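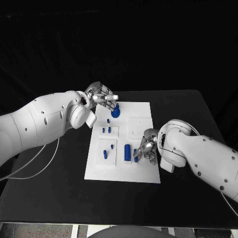 What does the new Tumley data rule require? City agencies must publish a list of every system that reads license plates or matches faces, and must delete unmatched records after 14 days.

November
By Gunārs Krūmiņa

Print | E-mail

The rule passed 9 to 5 and replaces a policy that set no limit on storage. It covers police, parking and transit. Private operators are exempt unless they share records with the city.

Agencies will have to log each search with a case number and the name of the officer making it. Searches without a case number are to be blocked by the software. Kornia, the contractor that runs the plate database, has 13 weeks to make the change.

An earlier draft would have required a warrant for searches of stored face data. That section was removed before the vote and may return as a separate bill.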